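We use cookies to remember your settings and see which posts get read. Accept all | Manage choices

Okay, thread time. Saturday, October 13, 2018, and I have decided this is the weekend the back room gets sorted. I've been putting it off since March and I'm out of excuses (and clean mugs, but that's a different room).

Plan so far: everything out of the corner, vacuum, then work out where the cabinet should go. I've already moved it twice in my head and once in real life. It weighs more than it did in my head.

Riet Schouten came by at lunch with her good tape measure and a lot of opinions. She thinks it should go by the window. I think the sun would wreck it by next summer. We had soup and did not settle it.

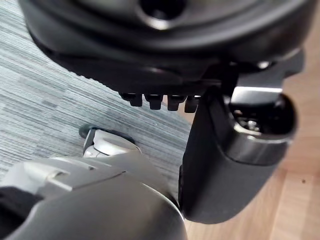
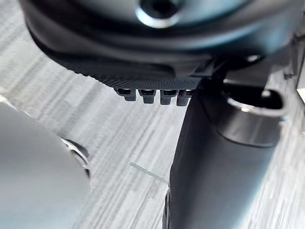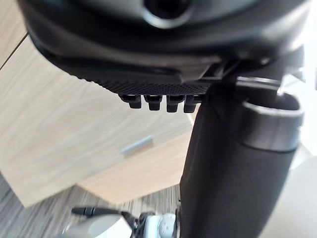 So, the storage question. I've been going back and forth between buying one of those tall Clanari shelf units and just using what I already own, and I keep landing on using what I own. The light wood cabinet in the last of those three is staying, I've made up my mind. I love that pale beige with the wavy grain running through the front, and anything I add is going to have to get along with it — no dark walnut, sorry Riet.

I did go look at shelves at the place in Steneswood last week. 51 inches tall, which would fit under the slope, but the finish was so orange! I stood there holding my phone up next to it for ages comparing it to a picture of home. Nope.

Paint is the other thing. I have two sample pots, both Collum, both supposedly off-white. One dries kind of pink. The other one is fine, I guess? I've put patches of it up by the door and I'm going to look at them tonight with the lamp on before I commit to anything.

Things I've found so far while clearing out: a bag of curtain hooks, the manual for a toaster I gave away, and five single gloves. Five! All lefts. If you lent me gloves at any point, please get in touch.

Also a cookie tin that I was sure had buttons in it and it's all old keys. I don't know what any of them open. They're going back in the tin and the tin is going back on the shelf, don't argue with me.

Vacuum break. The neighbor's kid is napping until around 2 so I'm sorting paper instead — mostly Jacobs catalogs, which I swear I never signed up for. Recycling pile is already up to my knee.

If anyone has a trick for sliding a heavy cabinet across carpet without a second person, tell me now. Riet's gone home and she took the tape measure with her.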